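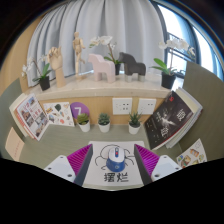 My internet bill went up again in May, and the letter that came with it said I was getting a "simplified plan." I have been a Didwood customer long enough to know what that means. The old plan cost 48 dollars a month. The simple one costs 92.

I called. A recording told me I could save time by using the website, so I went to the website, where a page told me that plan changes can only be made by phone. I called back and waited 22 minutes to talk to a man who was very polite and kept saying the word "value." I asked what I would be getting for the extra money. Faster speeds, he said. I asked how much faster. He said it would depend on my home.

I'm sure it would.

My neighbor Ekua Sarpong switched to Burby last year and swears by it. She pays less than I do, for now. I read her contract at her kitchen table (she offered, I'm not that nosy) and the price is good until the end of the second year, after which it becomes "the standard rate then in effect." No number. I'd like to buy a car that way sometime, from the other side of the desk.

People in Tultenbridge keep telling me the answer is to call and threaten to leave. Maybe. It worked for me once, years ago, and I got ten dollars off and a new two-year agreement I didn't notice until I tried to get out of it. I don't think that counts as winning.

Anyway, I've asked for the basic plan, the one that isn't on the website. The polite man found it after I said the word "cancel" twice. It starts with the next bill, supposedly. He gave me a reference number ending in 3345 and I wrote it down, and I've saved the old bill too. I'll post what they charge me.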